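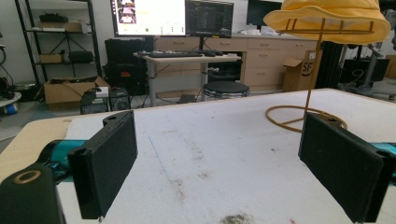 When a hand-held gripper starts dropping soft things

We use a Holmgren hand-held gripper in the shop for practice pick-and-place with cloth items, mostly hats and small bags. It is a good tool. In January it began letting go of hats halfway off the stand, and before we found the cause it had also pinched a thumb. What follows is what we check now, in the order we check it.

Stop using it first

The first few drops were put down to careless handling and the work went on. That was the mistake. If a gripper that held fine in the morning drops the same item twice in the afternoon, set it down and look at it. Soft goods are forgiving and will hide a bad grip for a long time. A mug would have given us the answer much sooner, in pieces.

Look at how the fingers meet

Close the gripper slowly on nothing, with the tips facing you and a lamp behind them. Light should not show between the pads at the bottom when the top is touching. On ours it did. One finger was leaning out of square, so the pads touched at the upper edge only and held the cloth by a thin line. Felt and knit will stay in a grip like that until you tilt your wrist, and then they slide.

Next, close it on a strip of ordinary paper and pull gently. Do this at the top of the pads, then at the bottom. The pull should feel the same in both places.

Check the small screws

The lean came from one finger screw that had backed out. You could not see it from the front. You could feel it by holding the bracket still and rocking the finger with the other hand.

Snug each screw with a proper hex key and go back and forth between the two sides a little at a time. Do not crank one all the way down and then start on the other, or you will pull the finger out of square again. A tiny dab of removable thread locker helps. We use Zakine from the hardware store in Lakville, but any removable kind should do. Keep it off the pads and out of the joints. Let it cure for the time on the label before you load the tool.

Clean or replace the pads

Pads pick up lint, and lint makes them slick. Ours were worse than we thought. Lift the lint off with masking tape. Don't use solvent unless the pad maker says it is safe, as it can get at the glue underneath. If a corner of the pad lifts when you rub it with a fingernail, replace the pad. Replace both at once. A new pad facing a worn one gives you two different thicknesses and another crooked grip.

Wipe down the table too. Grit under a hat stand lets the base slide, and that can look like a gripper fault.

Try again with something light

Start with a hat on a stand and nothing breakable within reach. Bring the fingers in from both sides, close, and wait 5 seconds before you lift. Lift straight up until the cloth is clear, and only then turn your wrist. 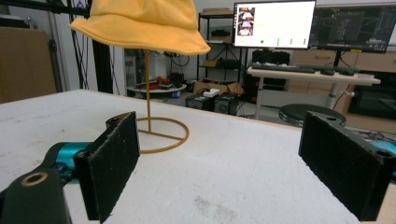

Bronwyn Hoani wrote in to say she had the same trouble with a Staltano tool and went through two sets of pads before she thought of the screws. She now marks each screw head and the plate next to it with one line of paint pen, so that a screw that has turned shows up as a broken line. She also asked how the thumb got hurt, and whether the tool had been powered at the time.

It was not powered, and it did not need to be. The thumb was resting on one of the links while the other hand squeezed the fingers shut to test them. The gap between two links closes as the tips come together, and it closes faster than you expect. The result was a blood blister and a short lecture. So:

Keep both hands behind the joints when anyone is closing the tool.

Test with one person only. Two people, one holding and one squeezing, is how ours happened.

Tie back cords and roll up loose sleeves.

If cloth gets caught in the linkage, open the fingers fully before you pull it free.

Take a smaller bite

The last thing we changed was how much cloth we grab. A big handful feels safer but it bunches up and pries the fingertips apart, which puts a side load on those same screws. Pinch a thin fold, let the rest hang, and keep the tips upright. 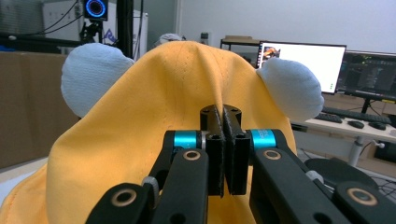
With thick knits, aim away from seams and anything sewn on. A seam holds the pads open on both sides of it, and the grip ends up resting on a ridge of thread.

After the repair we logged 126 lifts with one drop, and the drop was a seam. The full check takes around 5 minutes once you have the hex key out. We do it again after every 90 lifts, and any time the tool has been knocked off the bench. Write the result on a card and keep the card with the gripper, including the times when everything was fine.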